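Can I put a heavy rack on tiles with a cracked grout line?

Asked by Maricica Bratu, August 17, 2025

Hello to all. I rent a unit with tiled floor in the laundry, and in July I noticed that the grout between two tiles has a crack, 560 mm long. The tiles don't move when I step on them, but one sounds hollow when I knock with a coin. 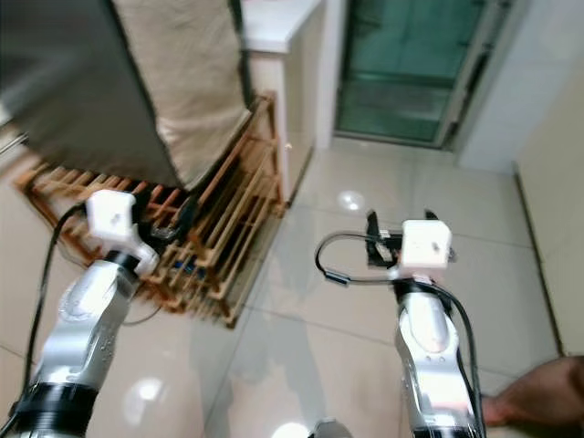

I would like to keep my preserving jars on a wooden rack there, maybe 2 shelves full. My neighbour told me the whole floor must come up. Is it true? The landlord is in another city and he answers slowly.

2 answers

Azlan Liem
Your neighbour exaggerates, I think. A hollow sound means the adhesive is missing under a part of the tile. Many tiles stay like this for years. Scrape out the old grout, vacuum the dust well and fill again with flexible grout in the same colour. Put felt or rubber under the rack legs – and keep the legs off the hollow tile. But please write to the landlord first, by email, so you have a record.

Dutisby
had same in my bathroom, paid $633 for a tiler. get a quote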